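3.2 Simulated work cell and task definition

The station under study is the final check bench at the Begay site, where control pads for Staltine panels are pressed one at a time before packing. Before the change, an operator stood at the bench for a full shift, pressed every pad in a fixed order and recorded the result with a push button. The work is light, but it is repetitive, and operators at the site had asked for shorter turns at it well before automation was considered.

The robot cell was first built in simulation with the Plesteo toolkit. Two reasons led to this choice. The bench could not be taken out of service for more than one shift, and the operators were to be shown the motion of the arm before any hardware reached the floor. The simulated cell was used in both roles: to train the pressing policy and to hold the review sessions described in Section 3.4.

Figure 2 gives the layout used in all runs. The arm stands on the same mat as the pads. Three of the pads are black and four are light with black borders, and the button box lies near the corner of the mat. The room around the mat was kept plain, since early reviews showed that operators spent their time discussing the surroundings when a full copy of the hall was loaded. 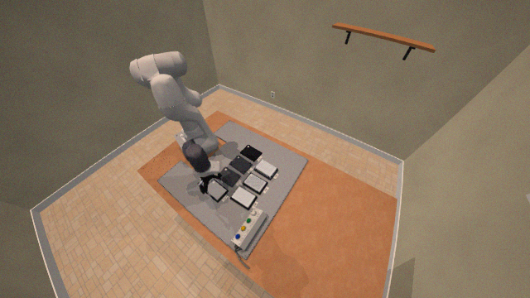
Figure 2. Simulated check cell, with the gripper fingers at the left light-topped pad.

A task is a sequence of target pads followed by one press on the button box. The meaning of each color was carried over from the manual bench and was not open to change: green for accept, yellow for repeat, blue for call an operator. The whitish-gray button ends the sequence and returns the arm to its rest pose. Keeping this code intact was a condition set by the shift leads, who argued that people moving between the manual bench and the cell on the same day should not have to learn a second one.

The policy was trained on 1,948 simulated sequences and tested on 202 that were held out. Pad order was drawn at random in both sets. Mat position and lighting were varied during training only. A sequence was counted as complete when every target pad had been pressed in order and the correct button had followed; a press on the wrong pad ended the run. In the held-out set, 8 sequences failed. All of them involved a move between neighboring pads in the same row, where the fingers came down on the shared edge – a fault that operators reviewing the runs linked to their own experience with gloves.

3.3 Changes to the operator role

Job content was recorded with the Usik task sheet, filled in by the operators themselves at the end of a shift. The sheet divides time into handling, checking, waiting and fault work. Under the manual arrangement, checking took up most of the shift and fault work was passed to maintenance. Under the planned arrangement the arm does the pressing, and the operator loads mats, answers blue calls and decides whether a repeated sequence should be accepted.

This shift in content has costs that a cycle-time comparison does not show. Waiting becomes a larger part of the day and comes in short, uneven pieces that are hard to use for anything else. Operators also lose the feel of the pad under the finger, which several described as their main way of noticing a weak part before it failed. The cell reports a press as made or not made – it has no measure that stands in for this judgment. For that reason a manual sample was kept in the work plan, with one mat from each batch pressed by hand and compared with the record from the arm.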